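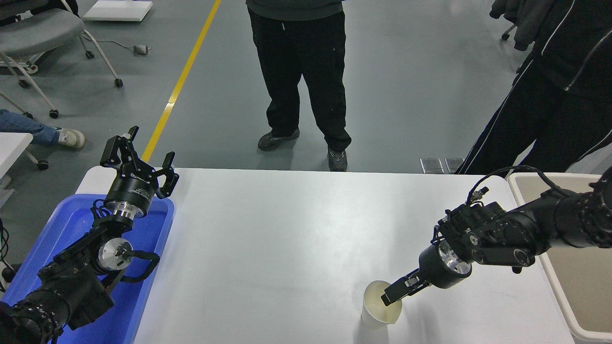
A white table with two black robotic arms, one of them with its gripper in a paper cup.

Open Doors at Irden: Plenty of Promises, Few Numbers

By Judite Tavares
Saturday, August 17, 2019
Filed under: Visits, Diversity in Tech, Careers

Irden has been telling everyone since May that it will change who gets hired in tech. The company put out a long pledge, bought a lot of ads, and invited the public in to see for themselves. So I went, along with 66 other people who had signed up for the morning tour. Most of them were job seekers. A few had brought their parents.

You get a badge, a tote bag and a coffee, and then you wait in a lobby with the pledge printed on the wall. The letters are taller than my arm. I read it twice looking for a date or a target and found neither. It says Irden will "open the door wider." Wider than what, I asked the woman at the desk, and she said the talk would cover that.

The talk did not cover that. Jaime Fonseca, who runs the hiring program, spoke for 32 minutes and was likable the whole way through. He said the company had received more than 3,000 applications for its paid training track, which it calls Prernatine. He said many came from people who had never worked in tech. He put up slides of smiling trainees. What he left for the questions, and only because a man in the second row pushed him, was how many places there are on the track. There are 4.

I don't think a small program is a bad program. Four people with a wage and a desk are better off than they were, and I hope they all get kept on. But the ads don't say four. The ads say "a new generation," and they've been on my bus since spring.

After that we were split into groups and walked around the building. Ours got the second floor, the kitchen, a training room and a meeting room named Hồ, where we were asked to write our hopes on sticky notes. I wrote "pay ranges in the job ads" and stuck it on the glass. Our guide said that was a great one and moved us along.

I asked her who was in charge of promotions on the floor we'd just seen, and whether any of them had come up through a program like this. She was friendly about it and said she would have to check. I've given her my email. I asked Fonseca the same thing on the stairs, and he said Irden was "on a journey" with its senior staff — a phrase I have now heard at three open days this year.

The most useful half hour had nothing to do with Irden's own people. Sadimach, a small outfit that helps career changers with their résumés, had a stand by the elevators. They marked up mine with a red pen and were blunt about the second page. They also tell people to ask every employer how many trainees were still there after a year. I went back and asked. Fonseca said the first group hasn't finished yet, so there is no figure to give. Fair enough, but he agreed on the spot to publish one when there is, and I wrote that down with the time next to it.

The next open day has not been announced. Sign-up is free through the careers page, and the parking lot fills early, so take the bus.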